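4.2 Levelling and Zeroing the Bench Scale

The Skekance bench scale is intended for small household articles received at the Lenihan and Voltville depots. Readings are shown in grams. The maximum load, including any tray, is 3,335 g.

1. Place the scale on a firm surface away from heaters, open windows and direct sunlight.
2. Turn the four feet until the bubble sits at the centre of the level.
3. Connect the power adaptor and allow the scale to warm up for up to 100 minutes.
4. With the pan clear, press and hold ZERO until the display reads 0.
5. Enter the article category at the keypad. Toys, combs and hand tools have separate codes, listed in Appendix B. 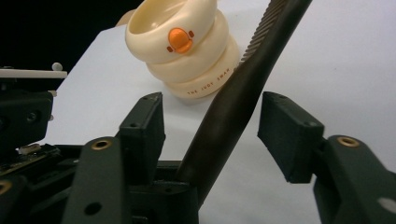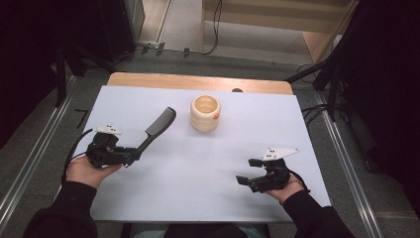
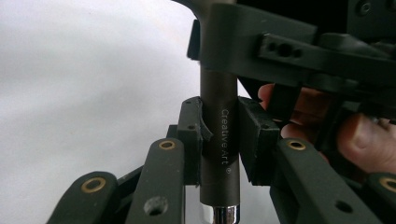 Left to right or top to bottom: stacked ring toy, comb, handled tool.

6. Set the article on the pan and wait for the stability mark to appear.
7. Press STORE. The weight is recorded against the current category.

Note: Articles with several parts are to be weighed together and recorded as one entry. The memory holds 1,690 entries, after which STORE is disabled until the log is exported.

CAUTION: Do not lift the scale by the pan. Damage to the load cell caused in this manner is not covered by warranty.

4.3 Using a Tray

Place the tray on the pan and press TARE before adding the article. The standard Nultton tray weighs 220 g. Requests for additional trays should be directed to Janelle Padilla, Depot Equipment.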